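The shopping list on the back of the envelope

My mother wrote every shopping list of her life on the back of an envelope. Gas bill, bank, birthday card from an aunt we didn't like, it didn't matter. She slit it open along the sides so it lay flat, wrote the list in two columns, and stuck it under the fruit bowl until it was time to go. I thought about those envelopes a lot this March, when I finally admitted that I have no idea how to feed myself on purpose.

Some background. I have lived alone for two years now, since Sekar moved out to take the job up north (we were roommates, it was all very friendly, she left me the good colander). While she was here we ate properly. She planned, I chopped. Then she left and I slid into what I can only call grazing. Crackers standing up. A fried egg at ten at night. Whole weeks where the only vegetable I ate came inside a dumpling. And meanwhile I was spending a fortune, because every evening on the way home I'd stop and pick up a few bits, and a few bits turned out to be the most expensive way to shop ever invented.

So in March I sat down and added up the receipts for the year so far. I keep receipts in a shoe box, don't ask, it's from when I did freelance work and got scared of taxes. I sorted them by place and the corner shop pile was as thick as a paperback. I'm not going to tell you the total. I told Rizal the total and he put down his fork.

Anyway, the plan. One big shop a week, from a list, and no stopping on the way home. That's it. I gave myself a budget of 70 dollars and I wrote the first list on the back of an envelope, because it seemed like the right thing to do.

The first week was a disaster, and I want to be clear that it was a disaster because I made a list for the person I'd like to be. Fennel! Two kinds of lentils! I bought a bunch of beets with the leaves still on, and I carried them home like a bouquet, and then I ate toast for three days and watched them go soft. My friend Anisa, who has two kids and a full-time job and still somehow makes soup, looked at my list and laughed so hard she had to sit on the step. "Where are the snacks?" she said. "Where's the thing you eat when you're too tired to eat?"

She was right. There was nothing on that list for a bad evening, and I have a bad evening at least twice a week. So the second list had what she calls a landing pad: noodles, eggs, frozen peas, a jar of something. Things that become dinner in the time it takes to change out of your work clothes. I put cookies on it too. I used to leave cookies off because I felt silly writing them down, and then I'd buy them anyway, the fancy ones, at the corner shop, at a price that would make you weep.

The other thing I changed was when I go. I had been shopping right after work, hungry and cross, with everybody else in the neighborhood who was also hungry and cross. Now I go at eight in the morning on a day off. It's so quiet! The bread is still being put out. There's an older man who is always at the fish counter having what seems to be the same argument about mackerel, and we nod at each other now.

I also take a basket instead of a cart, and this has done more for me than any app. With a cart I have no sense of how much I've got. With a basket, my arm tells me. By the time I'm in the canned goods I'm leaning to one side like a sailboat and I start asking myself real questions about whether I need a second bag of rice.

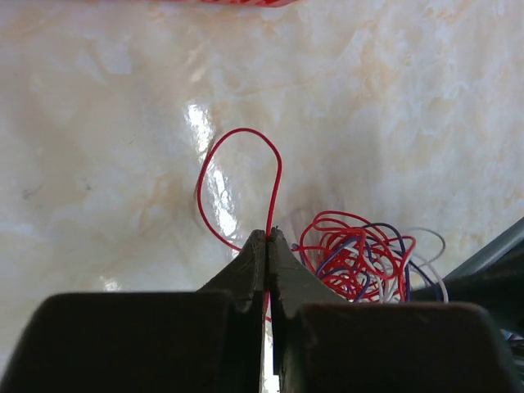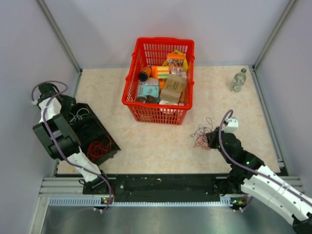
Which brings me to packing order, where I have become a bore. Heavy stuff at the bottom, fine, everyone knows that. But I walk the store in the order the store wants me to walk it, and the store wants me to get the peaches first. Every supermarket I've ever been in starts with produce! So either you go around backward, or you spend the whole trip lifting a bag of peaches up and tucking flour underneath it. I've gone backward for five weeks now. You start at the detergents and end up at the lettuce. You do meet everyone head-on in the aisles, and you get some looks, but my tomatoes are perfect.

I tried a list app for a while, because Fitriani at work swears by hers. It's called Skarora and I'm sure it's great if you're the kind of person who turns off notifications. It kept asking me if I was running low on paprika. I have never in my life run low on paprika. I have the same tin I had when I moved in. After a while I felt like I was being nagged by a cupboard, so I deleted it and went back to the envelopes.

And here's something I noticed about the envelopes. They're useful afterward. I've kept all of them (in the shoe box, with the receipts, I know) and when I lay them out I can see what I eat. Not what I think I eat. It's a lot of yogurt. It's an embarrassing amount of cheese. It's carrots every single week, and I don't even love carrots, I just grew up in a house where there were always carrots. Meanwhile the beets have never come back. I did write "fennel" one more time, in the fourth week, and crossed it out in the store, and I'm proud of that.

My mother's two columns make sense to me now as well. I asked her about it on the phone and she was surprised I didn't know. The left side was food for the week and the right side was things for the house that could wait. If money was short by the time she got to the register, she simply didn't do the right-hand column. All those years I thought she just had small handwriting. I remember weeks with no foil, when my sandwiches went to school in an old bread bag, and I remember being annoyed about it. I had to go and stand in the kitchen for a bit after that call.

I've copied her system, though my right-hand column is sillier than hers. Candles. A new sponge holder. For three weeks it said "nice soap," and then one week I came in under budget and bought the nice soap, and I can't tell you how much I've enjoyed that soap.

As for the cooking, let's not get carried away. I make four things. There's a rice thing, a noodle thing, a tray of roasted whatever, and a soup that Anisa wrote out for me on an index card and that I have managed to get wrong in a new way every time. (Last time I forgot the onions. How do you forget the onions? They were on the counter. They were peeled.) But four things is plenty when there's one of you. The rice thing does two nights and a lunch. I'd like to have a fifth thing by summer and I'm open to suggestions, as long as it doesn't need a food processor, because mine went with Sekar and the colander was my consolation prize.

Rizal asked me last week whether I miss stopping at the corner shop, and I do, a bit. It wasn't really about groceries. It was a lit-up place between work and an empty apartment, and Sugeng behind the counter would always ask how the day went. So I've made a small amendment to the rules. I'm allowed in once a week for one item, and it can't be dinner. So far I've bought a newspaper, a lemon, some matches and a chocolate bar, and I've had four long chats about his daughter's driving test. She passed, by the way. Second try. He had the certificate up next to the lottery tickets.

I'm doing the sums again at the end of next month and if they're good I'm going to spend some of the difference on a proper knife. I've been cutting everything with a little serrated thing that came free with a cheese board. If you've got a knife you love, and it's the kind a normal person can sharpen at home, please tell me in the comments. Same goes for soup tips, and for anything at all I could do with half a cabbage, which is what's left in my fridge tonight, next to the yogurt.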